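Quick one tonight, it's 9:50 and I want to be in bed by half past ten. Famous last words.

So. September. I said I'd write about the packing-for-the-hike thing and three people have now emailed me so fine, fine.

The walk is the Skurkstead loop, for anyone who missed the last few posts. Four days, huts the first two nights, tent the third. Kinga Vörös talked me into it over soup in the spring, when I'd have agreed to anything, and then she went and booked the huts before I could wriggle. Non refundable. She knows me.

Training so far: patchy. Did the reservoir twice. Did the hill behind the school with a pack full of cat litter, which is a good weight and also a bad idea, because the bag split near the top and I left a trail down the back of my own legs. Knees ok. Left heel not ok. I've got new boots (Clasine, the midweight ones, half a size up) and they are great everywhere except one seam that lands exactly where my heel has opinions. Ramil says tape before it hurts. I keep taping after it hurts.

Ramil Cabrera is the third. He's done the loop before, in the rain, and describes it only in terms of what he ate. Day one, cheese. Day two, the other cheese. No idea what the view's like.

Anyway, clothes. My whole problem is clothes. I am a cold person who sweats, so I pack for winter and then carry winter up a hill in my arms. Last year on the coast walk I had four tops and wore one. Stank, but happy. So this time the rule is everything comes out before anything goes in, and it has to sit there overnight while I look at it with a mean face.
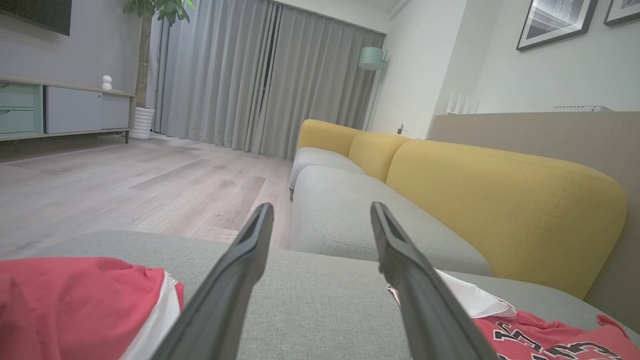
Sorting, round one. The sofa is out of action till we leave.

The mean face works by the way. Out went the second fleece. Out went the "hut trousers" which are just pajamas with ambition. Kept: one warm layer, one thin layer, rain jacket, the hat my sister hates. Socks I refuse to be sensible about. Socks are the only luxury on a long walk and I'm taking as many pairs as I want, Kinga can say what she likes.

Then food. Kinga made a spreadsheet. Of course she did. It has a column for grams and a column for "morale" and the oatcakes scored a 2, which I think is harsh. I'm in charge of lunches. My plan is tortillas, hard cheese, that tube of tomato stuff, repeat. Ramil wants salami. Ramil can carry salami.

Stove: borrowing. Nellov, old one, sounds like a plane taking off but boils fast. Tested it on the back step and the neighbor came out to look. Nice chat, as it happens. He used to walk a lot and told me to put the matches in three different places, so I have, and I've already forgotten one of them.

Money stuff, since somebody asked. The huts were $183 for my share, which hurt. Bus is extra. The boots I'm not going to talk about. Sleeping pad came secondhand, $50, from a woman who'd slept on it once and decided camping wasn't for her. We stood in her driveway for ages while she told me about it. There was a goose involved. I'll save it for another post becuase it deserves the room.

Things I still haven't got:
a headlamp that doesn't flicker
the good blister plasters
a map that isn't on my phone
any kind of plan for day three

Day three is the one I'm scared of. Long climb first thing, then the ridge, then you drop down to the tent spot by the water. Ramil says the climb is "fine if you don't look up." Kinga says it's the best bit. Between those two I've learned nothing. I've been doing stairs. The stairs at work, up and down at lunch, in my nice shoes, with people from accounts holding the door for me and looking worried.

Bag weight is the next job. Going to stand on the bathroom scales with it on and then with it off and do the math and probably be sad. If its awful the hat goes. No it doesn't. The book goes.

Oh and the cat's sorted, she's going to my mother's, where she'll be fed ham and come back rude.

If anyone's done the loop clockwise, tell me in the comments, Kinga wants to switch direction and I can't work out if that makes the climb better or just moves it to the morning I'll be most tired. Need to tell her by the weekend.

Right. 10:40. Bed. Will report back on the heel.

Recent posts
Cat litter is not a training aid
Boots, again, sorry
The coast walk, part 2: Cruzado to the ferry
Soup I would walk uphill for
200 posts! And a bad photo of a cake

Contact me | © All words mine, ask before you borrow | Back to top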